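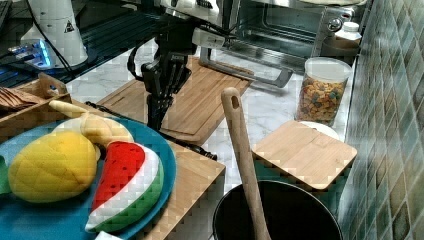 The multi-fingered hand over the large cutting board on the kitchen counter at Cedside.

The manipulation software group at Cedside released version 49 of its motion planning package, Katona, in July 2019. Zuzana Bartoš, who leads the group, and Ibsa Abdella, who maintains the perception code, spoke with the institute's newsletter about the release and the work that remains.

According to Ms. Bartoš, the main change concerns the moment at which a plan may be revised. Earlier versions computed a full path and followed it to the end. "The planner now accepts a new estimate of the object's position at any point up to contact," she said. "After contact, different rules apply, and we keep those in a separate module."

Mr. Abdella described the kitchen counter as a demanding setting for perception. Marble has veins that can be mistaken for edges, and a stainless steel oven reflects its surroundings. "A transparent jar is worse," he said. "The depth reading passes through the wall and lands on the cereal." The group has labeled 4,000 views by hand and holds back 679 of them for testing.

Soft objects receive their own treatment. A plush banana changes shape when it is gripped, so the software stores a range of outlines for it – a decision that Mr. Abdella said was debated at length before the code was merged.

Asked about drawers, Ms. Bartoš said that the wrist view carries most of the load at close range. The grooves on a drawer front give the tracker many parallel lines and few distinct points, and it can slide along them without reporting an error. The current version therefore fits the bar handle first and derives the position of the front panel from it. "The two ends of the handle fix the direction," she said. "The grooves are then used as a check."

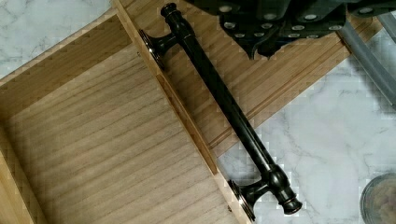
Tooling and next steps

Each trial is recorded in Ekeo, the group's log viewer, which replays planner decisions beside the camera streams. It held 946 trials at the time of the interview. A revised contact module is planned for October.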